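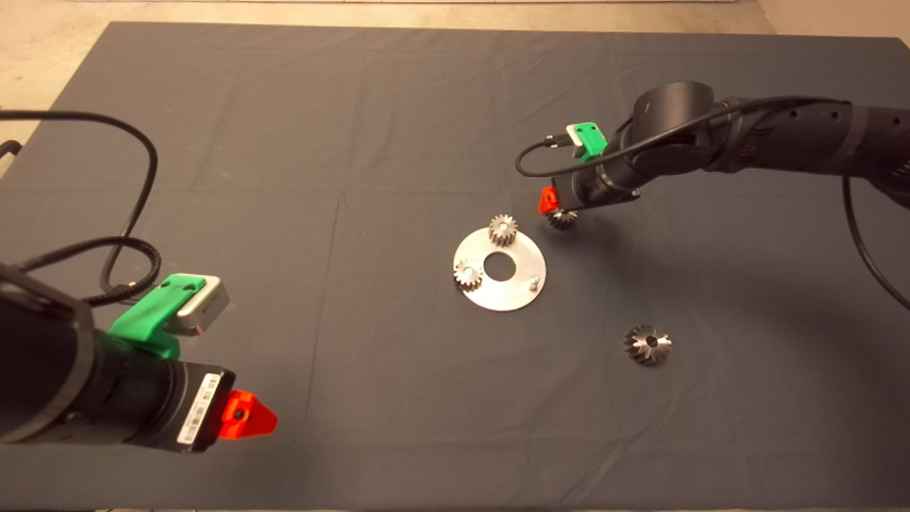

Figure 2. Small metal gear parts on a dark cloth-covered table.

3.2 Sorting and description of small components

The repair of household appliances depends to a large extent on whether a replacement part can be identified once the appliance has been taken apart. Earlier studies of repair services have dealt mainly with cost and with the distance that owners must travel. Less attention has been given to the written records kept by the workshops themselves, although these records decide which parts are reordered and which appliances are turned away. Metal gear parts of the kind shown in Figure 2 are a case in point: a set may be small enough to take up very little of a work table, yet each piece must be entered separately if it is to be found again. In the workshops we studied, a plain dark cloth was the preferred surface for this stage of the work, and the same practice is followed in the figure.

Our material consists of 1,031 repair records supplied by two workshops, Zurnance and Brophy. Both use the Pedia parts list, but they use it differently. At Zurnance, the entry is made by the person who opens the appliance. At Brophy, parts are placed in trays and entered at the end of the day by a member of the office staff. We read every record in full and noted whether the part was named, whether its size was given and whether a supplier's number had been copied correctly. Records that dealt only with cleaning or with the replacement of a plug were kept in the sample, as they show how the forms are filled in when no part is at issue.

Of these records, 554 named a part clearly enough for a second reader to order it without further enquiry. The remainder were incomplete in various ways. The most frequent fault was the use of a general word — "wheel", "cog", "small gear" — with no measurement beside it. Plastic parts were described more fully than metal ones, which we attribute to the Plastum catalogue, where every item carries a moulded number that staff can copy. Metal parts often bear no mark, and the person making the entry must measure them by hand.

The two workshops also differed in the words they chose. Brophy's records follow the headings of the Pedia list closely, while those from Zurnance contain many local terms, several of which are explained only in a notebook kept at the front desk. We return to these terms in Section 4, where the notebook is compared with the printed list.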